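Projects > Student Reports > Keeping a Suturing Cell Running

Keeping the Barasa Cell Alive: A Maintenance Report
By Erasto Urio and Zulema Espinoza
13 November 2020

14 shares | 3 comments

Our project was supposed to be about stitch quality. By the end of August it was about cable tension, and our advisor, Floarea Bălan, suggested we stop fighting it and write up the upkeep instead. So this report covers how we set up, checked and repaired the Barasa suturing cell, and has very little to say about stitches.

The cell has two instrument arms over a draped table, a practice pad and a controller we call Taltus after the label on its power supply. Each instrument is driven by thin steel cables that run down the shaft to the jaws. When the cables are new, the jaws close when told to. When they are old, the jaws close when they feel like it.

We inherited a logbook showing 2,922 recorded grasps on the older instrument. The last entry read "seems fine." It was not fine. We set our own service limit at 1,000 grasps, then retension, then another 1,000, then retire the tool at 2,000 no matter how fond of it anyone has become.

Our acceptance test after any service is plain suturing. The two instruments have to work close together at the incision with thread looped over the pad, and that is where a badly homed wrist shows up first. A small offset you would never notice in open air becomes a collision when the jaws nearly meet.

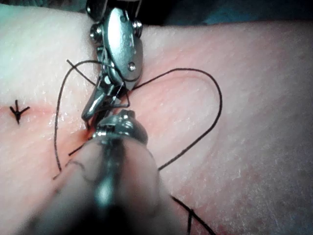
Wycliffe Koech objected to using suturing as the test at all, on the grounds that a bad stitch could be the tool, the thread, the needle angle or whoever was driving, and that a force gauge had no opinions. He was right, so we added a gauge check before the suturing test. The gauge came from Perkum and took longer to arrive than the rest of the project took to plan.

The full routine now goes like this:

1. Power down Taltus and wait for the brakes to click.
2. Wipe the jaws and housing. Pad residue gets into the serrations and makes a good grip feel like a poor one.
3. Check the housing screws by hand. Do not "give them a little extra." We stripped one this way and spent an afternoon getting it out.
4. Look at the pivot pin for side play.
5. Open the jaws all the way and compare the angle with the setup card.
6. Home both arms, one at a time, then run the gauge check.

Step five catches most of the trouble. A slack cable usually lets one jaw lag, and with the jaws wide open over the pad the lag is easier to see than it is in the controller readout, which reports the angle it asked for - a very optimistic way to report anything. 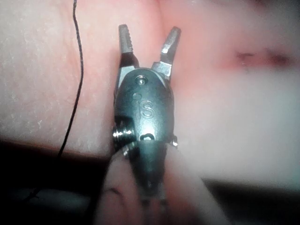 REPAIRS AND ADJUSTMENTS

We logged seven faults. Most were slack cables. One was a connector that had never been pushed home, which we found after replacing the perfectly good cable next to it. The last was a homing error that came and went until Elibariki Mushi noticed that the Sturkik clamp holding the arm base had worked loose. We had recalibrated the arm twice by then, each time very carefully, to a base that was moving.

The clamp now has a paint mark across the bolt and the bracket. If the two halves of the mark don't line up, stop and tighten it before touching any software.

For the next group: spare cables are in the second drawer, the setup card is taped inside the cabinet door, and the grasp counter does not reset itself after a tool change. Please write down the number before you swap the instrument, and please write something more useful than "seems fine."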